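Bathroom on the Upper Floor
Photo Gallery

August 8, 2023
Text by Kiran Kanaujia

Many of you have asked to see how the upstairs bathroom is coming along, so I have prepared this page. The room is not completed yet. The large pieces stand where they will stay, and the small things still move from one corner to another every week.

When we bought the house, this room was used for storing old furniture and winter blankets. It had a tap and a drain, but no one in our family could remember anybody bathing there. My father-in-law, Trilok Vashisht, wanted to keep it as a storage room. My wife wanted a bath where she can lie down with a book. We discussed this for the whole of April, and the bath has won.

The floor

We began with the floor. I had first selected a plain beige tile, and I had even paid an advance for it, but then we visited Gautam, the tile shop near the bus stand, and saw the gray one with a marble pattern. Mr. Narendra Gautam let us carry four pieces home to look at them in our own light. On a cloudy day they look rather flat. When the sun comes in, the pattern becomes much clearer, and that decided the matter for us. He also exchanged the beige tile without taking any charge, for which I am still thankful.

Laying the floor took longer than I had expected. Ramesh Sisodia, who did the work, was not satisfied with the slope toward the drain and he removed the last row and laid it again. At that time I was a little impatient. Now I check the corners after every washing and I find no water standing in them.

The vanity

The vanity cabinet is the Letholm, in white, 114 centimeters wide. We paid 579 dollars for it without the basin. I like that it has paneled doors and not flat ones, because the rest of the house is old and a very smooth cabinet would look like a guest here. The handles are small and dark. My daughter says they should be brass. We have kept the brass ones in a drawer in case she is right.

The basin is a separate piece which sits on top of the cabinet. Please think about the height before you order such a basin. The cabinet was already of a comfortable height for me, and the basin adds to it, so my mother finds it a bit high for washing her face. We have given her a low step and she uses it sometimes. Cleaning behind the basin is also more work than with the sunken type, and I do it with an old toothbrush.

The tub

The bathtub is a freestanding one from Wurent, white, with an oval rim. It was the most difficult thing to bring up. The staircase has a turn in the middle, and for one evening the tub remained on that turn with a bedsheet over it, while we all climbed past it to go to bed. The next day Ramesh came with his brother, they took off the handrail, and after this it went up without any scratch.

It holds a lot of water. With our present heater there is enough hot water for one full bath and then you must wait 50 minutes. Madhu Kashyap, our neighbor, has told us to put in a larger heater immediately. We will first see how the winter is.

I will mention one more thing about a freestanding tub. Dust collects beneath it, and a normal broom does not reach. We are looking for a flat mop of good quality. If you know one, please write to me.

Seat and small things

I wanted one thing in the room which is not white or gray. The orange seat was in my office before, where nobody sat on it. With the black-and-white striped cushion it looks more cheerful. It should not be kept near the splashing water, so it has its place on the other side of the room. The cushion cover can be removed for washing.

The round wooden tub in its white frame was an idea of my wife. At present we put small things in it. She would like to keep towels there later, rolled up, as she has seen it in a hotel.

For shelves we have chosen the Erkska, the narrow model, and it has been ordered. The delivery is delayed. Until it arrives the bottles and brushes have no fixed home and the boxes cannot be emptied, so please excuse the floor if you come to visit.

What remains to be done

The mirror must be hung. We cannot agree whether it should be round or rectangular, and Trilok has suggested to buy neither and to shave downstairs. The wall light has to be moved a little to the left. I also want to put a curtain or a thin blind at the window, as the afternoon sun is quite strong and my wife does not want to lose it completely. A light cotton would be enough, I believe.

The whole work, without the tub, should have stayed under the sum we had written in our notebook. We are 405 dollars above it, mainly on account of the pipes, which were older than the plumber had thought. I do not regret this part of the money.

I will add to this gallery when the shelf and the mirror are in place. Comments about the blind are welcome.

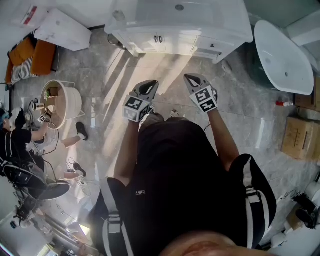
Gray marble-patterned tile in the sun, with the white vanity and its countertop basin, and the bathtub in the corner. The orange seat with its striped cushion is on the left.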